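Bring Back the Short Menu
Thomas Ferraro
29 Aug 2018

The diner in Altcombe where I eat most Saturdays has a new menu. It runs to 17 pages and comes in a plastic binder. I ordered eggs, same as before, but it took me longer to find them.

I don't blame the owner much. When the chain place opened out by the highway in June, he figured he had to offer what they offer. So now there are tacos, three kinds of curry and a page of flatbreads. The kitchen is the same size it was, with the same two cooks.

A small kitchen can do a few dishes well. Add 40 more and something has to come out of the freezer. I worked in a place like that for six years, over in Bakton, and we threw out food every Sunday night that had been ordered by one table all week or by no one. The price of that waste was built into every plate we sold.

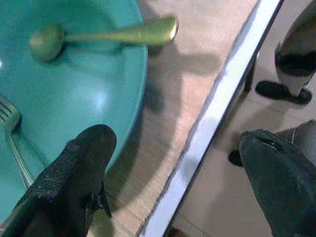

A teal bowl and a gold-colored spoon.

People say customers want choice. Some do. Most of the ones I waited on asked me what was good, and I told them, and they ordered it. With a long menu I had to think about what was still in the walk-in before I could answer.

There is a lunch counter on Keskin Street that sells soup, two sandwiches and pie. The soup changes daily and is written on a card by the register. When it runs out they take the card down. The line is out the door by noon, and the owner goes home at 3.

I would like more places to try it. Start by cutting the dishes that sell fewer than five plates a week. Keep the eggs. Regulars will complain for a month about whatever went missing, and I expect I would be one of them if it were the hash.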